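Clonness Sorting Room: Table and Bins

Gallery posted May 25, 2022, by Wanda Park

The long white table is where small items get sorted before they go on the shelves. These pictures cover the table and the containers at each end. 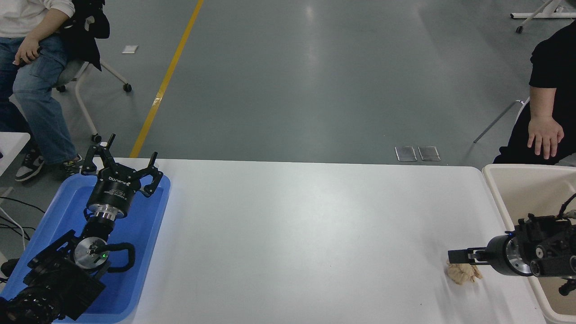
Sorting starts with soft and crumpled pieces, which are opened out by hand and checked on both sides. The wrinkled tan piece on the white top is typical. The cream-colored bin is at the right end, and the blue tray is at the left.

Floors were redone in October. The yellow line marks the walkway, and carts stay on the far side of it.

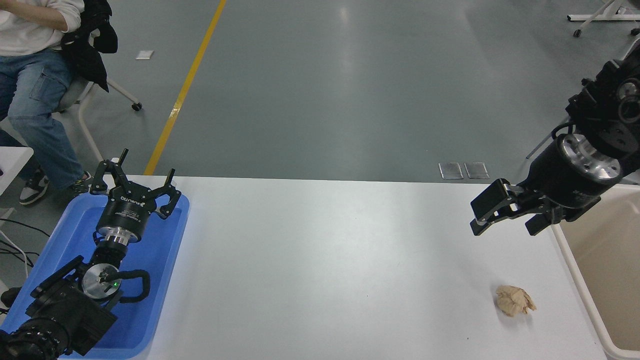 More galleries

Shelving, row 105
Packing bench at Floswood
Lilari storeroom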